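Keep the vegetables where you can see them

Amna Mughal
December 13, 2021

My kitchen in Flastonthorpe has a fridge with two drawers at the bottom. They are meant for vegetables, and for years that is where I put them. I would come back from the shop, pull out the drawers, push everything in and shut them again. A week or so later I would open one and find a courgette that had gone soft at one end and half a bag of carrots growing hairs.

I don't think I was unusually careless. I think the drawer is a bad idea. You can't see into it without bending down, and when you do bend down you see whatever went in last. The things underneath wait until they are past saving. We blame ourselves for wasting food, and some of that blame belongs to the furniture.

So I am going to argue for the basket. An open, woven, fairly shallow basket that lives on the worktop or the table and holds what you mean to eat in the next few days.

The case against drawers

People tell me the fridge keeps vegetables longer. For a lot of them it does. Lettuce, spinach and broccoli belong there and I keep mine there still. But keeping longer is only useful if you get round to eating the thing. A pepper that would last two weeks in the cold is no good to me if I forget I own it.

Potatoes never wanted to be in the fridge in the first place. Nor did onions or squash. Tomatoes taste of very little once they have been chilled, and I find the same with aubergines. Cucumbers are an awkward case – they don't like being very cold, but they dry out if left lying about, so I leave mine out only if it is going to be eaten that day or the next.

Potatoes do need the dark, and I am not suggesting you put a whole sack of them on show. The sack stays in the cupboard under the stairs. What goes in the basket is tonight's potatoes and perhaps tomorrow's.

What sort of basket

I have had strong opinions about this since September, when I bought a wire one from a shop called Bukholm. It looked very smart. The wire left dents in anything soft, and small things such as garlic cloves fell through the gaps. It now holds clothes pegs.

Before that there was a Tekis storage tub with a lid. A lid defeats the purpose. I put onions in it, put the lid on, and had invented another drawer.

Woven rattan or willow is what I would choose now. It lets the air through, it gives a little when you drop a turnip in it, and you can shake the soil out of the back door. Mine cost 20 pounds from a Modise catalogue, and I have seen ones just as good in charity shops for far less. Get handles if you can. A basket without handles stays where it was first put down, and one with them goes to the table, the sink or the garden with you.

Size matters more than looks. If it's big you will fill it, and then you have a heap with a forgotten layer at the bottom. I would go for something that holds enough for two or three meals and no more.

The board goes next to it

My other view, which my sister thinks is fussy, is that the basket and the chopping board should be kept together. Most kitchens I know have the board stood up behind the kettle and the vegetables at the far side of the room. Cooking then begins with a walk, and on a tired evening that is enough to make toast look like dinner.

Put the basket at the far end of a good big board and the near end is left for working. Take out what you fancy, lay it down and look at it. A cucumber and something round and yellow might not be a meal, but seeing them side by side gets you thinking about one, and whatever you decide against goes straight back over the rim.
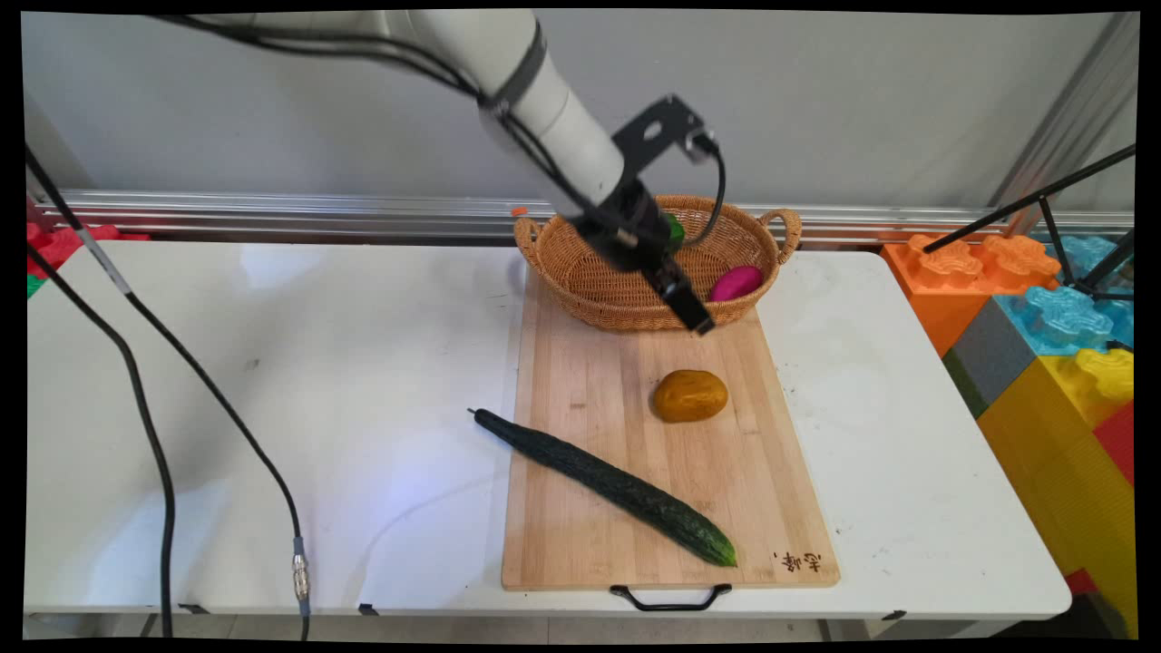 What it won't do

A basket on the table won't make anyone a better cook, and it won't cut the shopping bill in half. There was still a swede last month that I moved from one side to the other every day until I had to admit I was never going to peel it. It also takes up room, and in a small kitchen that is a fair complaint. I gave up the bread bin for mine and keep the loaf in a cupboard.

It needs emptying properly as well. I tip everything out before I go shopping, wipe off the crumbs and onion skin, and put the older things back on top. It is a dull job and a quick one. My neighbour, who is 88, has done the same thing with the same basket for as long as I have known her. She keeps a jug of parsley beside it, and I have started doing that too, although mine goes yellow faster than hers.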